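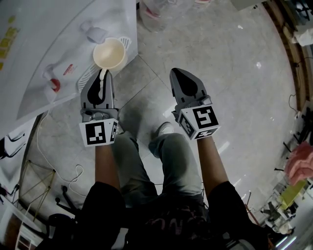
六月 手持夹爪示教记录：细杆类物体与杯具任务

一、本次工作的目的

本条记录归入“双手手持示教”子课题，记录人为 Shalini Sisodia，参与人员为 Mohit Upadhyay、Pankaj Bisht。Dinesh Thakur 负责轨迹重建与数据筛选，Ona Luik 负责策略训练，两人的意见已并入相应各节。

上一阶段的数据以块状物体为主，夹持面宽，位姿误差对结果影响有限。本阶段转入细杆类物体，任务定义为：左手夹爪夹持一根白色细杆，移至桌上米色杯子的杯口处，将细杆放入杯中，随后松开并撤回。右手夹爪在多数片段中不参与操作，但全程由操作者持握，其位姿与开合量照常记录。

需要回答的问题有两个。其一，由头部视角图像和标记块解算得到的夹爪轨迹，在细杆任务上的精度是否足以直接用于策略训练。其二，空闲手的轨迹应当保留、屏蔽还是以固定位姿代替。

二、装置与约定

夹爪两只，结构相同，灰色塑料外壳，弧形爪片，内侧衬黑色垫。夹爪后端为白色立方标记块，各面印有黑白方形标记。左右两只所用标记编号不重复，编号表存于组内共享目录，修改时须同时更新解算程序的配置文件。上月曾出现只改一处的情况，导致半日数据左右手互换，已作废处理。

视角统一取操作者头部。采集软件沿用 Skavach，版本未变。轨迹解算使用 Kushwaha 模块，输出为每一时刻两只夹爪相对于桌面坐标系的六自由度位姿，以及由爪片开度换算的一维开合量。训练代码在 Pletitano 仓库的细杆分支上，主分支暂不合并。

桌面坐标系原点取桌面靠操作者一侧的固定点，每次开始采集前重新标定。标定板收走之后方可摆放物体。桌面物品不清空，杯子周围允许有其他日常物件，目的在于使背景接近实际使用条件。摆放由未参与示教的人员完成，操作者不得在开始前自行调整杯子位置。

三、采集流程

1. 操作者就座，双手各持一只夹爪，前臂自然前伸，确认两只标记块的正面均朝向头部方向。

2. 启动记录，双爪各作一次完整开合，用于对齐开合量零点。

3. 左爪取杆。取杆位置不作规定，但夹持点应位于细杆下半部，使上段伸出爪片之外，便于对准杯口。

4. 移动至杯口，停顿后放入，松开爪片。

5. 左爪撤回至桌沿外侧，片段结束。

6. 右爪在无任务时悬于体侧，保持标记块可见，不得放在腿上或伸出视野。

第 6 条为本阶段新增。原因见第五节。

四、结果

本阶段共保留示教片段 533 条。剔除的片段主要有三种情形：细杆在移动途中滑脱；标记块连续丢失时间过长；操作者在杯口附近反复试探超过三次。第三种情形是否应当剔除，组内意见不一，见第六节。

标记块解算方面，正面标记与一个侧面标记同时可见时，姿态解较为稳定；仅有正面可见且接近正对视线时，姿态存在二义性，表现为俯仰角突然跳变，而位置变化不大。这一现象在块状物体任务中同样存在，当时未作处理，因为俯仰角的跳变对抓取结果影响较小。细杆任务则不同，杆端到标记块的距离较长，角度上的微小误差在杆端被放大，重放时杆端会碰到杯沿外侧。

Thakur 对解算程序作了一项修改：在单面可见的时段内，不再逐帧独立求解，而以前后两段多面可见时的姿态作为约束，求整段的平滑解。修改之后，抽查片段中的俯仰角跳变基本消失。平滑窗口长度取 15 帧。窗口再长则会削弱松开瞬间的细小回摆，该回摆对撤回动作有用，应予保留。

策略训练方面，Luik 以修改前后的两套轨迹分别训练，网络结构、训练步数（4000 步）及随机种子均一致。评测在 Andico 双臂平台上进行，杯子位置在桌面靠前区域内随机摆放，每套策略各测 39 次。使用修改后轨迹训练的策略在放入阶段明显优于修改前。失败多集中于取杆阶段，杆未夹稳即抬起，说明瓶颈已由放入转移至抓取。逐次结果见评测表，此处不重复抄录。

须注意，两套策略的评测分上午、下午进行，中间重新标定过一次。虽然标定残差相近，严格而言仍不能排除标定差异的影响。补测时应将两套策略交替运行。

五、关于空闲手

早期片段中，操作者在右手无任务时往往将夹爪垂下或搁置，标记块随之离开视野，右手轨迹出现大段空缺。解算程序以最后一次有效位姿填补空缺，待标记重新出现时位姿瞬间跳回。以此训练的策略在评测中表现出右臂间歇性抖动，个别情况下抖动传至底座，影响左臂对准。

对此试过三种处理办法。

（1）保留原始轨迹，不作处理。即上述抖动情形。

（2）训练时屏蔽右手损失。右臂不再抖动，但评测时右臂输出没有约束，会缓慢漂移，有时进入左臂工作区域。Bisht 在评测中两次按下急停，均属此种情形。

（3）以固定位姿代替右手轨迹。右臂静止，左臂表现正常。缺点是策略不再具备双手信息，后续若加入右手扶杯动作，这批数据不能直接混用。

综合考虑，自本阶段起采用第四种办法，即在采集环节要求右爪悬持并保持可见，使右手轨迹本身连续、平缓。如此既无须填补，也不损失双手格式。代价是操作者负担加重，长时间悬持容易疲劳，后段片段中右手位置会逐渐下沉。Upadhyay 建议每完成一组即休息，并在组间更换操作者，已照此执行。

右爪的悬持位置不作精确要求。若规定过死，策略可能将右手位姿当作某种固定标志来依赖，换一张桌子便失效。目前只要求位于桌沿以外、身体右前方，高度由操作者自定。

六、讨论与未决事项

1. 杯口附近反复试探的片段是否保留。

Bisht 认为试探过程包含纠偏信息，策略在杆端偏离杯口时需要此类样本。Luik 认为试探动作中来回方向不一致，模仿学习容易将其平均为停滞不动。双方均有道理。拟从已剔除片段中取出一部分，人工截去首次偏离之前的段落，只保留由偏离到对准的末段，另行训练一套进行对照。截取标准由 Thakur 拟定，截取人与训练人应分开。

2. 浅色物体之间的对比度。

细杆为白色，桌面亦为白色，杯子为米色，三者在头部图像中亮度接近。地面为浅灰色抛光地砖，有反光。目前尚不清楚策略究竟依据杆端还是依据夹爪外壳判断相对位置。Luik 计划作遮挡试验，分别遮去杆端与夹爪区域，观察动作输出的变化。若确认策略未利用杆端，则夹持点改变时成功率应有下降，此点可以通过改变夹持高度单独验证。

3. 夹持点与杆长的关系。

现有轨迹只描述夹爪位姿，不含杆在爪中的位姿。夹持点偏上或偏下、细杆在爪中略有倾斜，均未记录。短期内不拟增加传感手段，先在流程中收紧夹持点范围，再看误差是否下降。若收紧后效果明显，说明此项为主要误差来源，届时再讨论是否由图像估计杆的位姿。

4. 爪垫状态。

爪片内侧的黑色垫属消耗件，细杆接触面积小，局部受力大。目前没有更换标准。Upadhyay 提出以滑脱率作为更换依据，但滑脱率同时受操作者影响，不宜单独使用。暂定每批采集前作目视检查，并在记录表中增加一栏。

5. 头部姿态。

操作者低头看杯口时，视角变化较大，标记块与视线的夹角随之改变，单面可见的时段多出现于此时。曾考虑要求操作者保持头部不动，试行后动作明显僵硬，片段用时增加，遂取消。现改为事先提示操作者将左腕略向内转，使侧面标记进入视野。此项提示效果尚可，但因人而异，身材较高者仍有困难。

七、后续安排

补测两套策略，交替运行，由 Bisht 负责，评测前核对急停与工作区限制。

遮挡试验由 Luik 负责，结果并入 Pletitano 仓库细杆分支的说明文件。

截取标准由 Thakur 拟出初稿，组内传阅后执行。在此之前，已剔除的片段不得删除。

右手扶杯任务的流程由 Sisodia 起草。初步设想为右爪先扶住杯身，左爪再行放入，两手在杯口附近的标记块有可能相互遮挡，须先作小批试采，确认解算可行后再扩大规模。

编号表与配置文件的一致性检查，由 Upadhyay 写入启动脚本，不一致时拒绝开始记录。

附记：Kushwaha 模块的平滑求解目前只能离线运行，采集现场看到的仍是逐帧结果。现场人员如见俯仰角跳变，不必中止片段，在记录表备注栏注明时刻即可，由离线处理后统一判定。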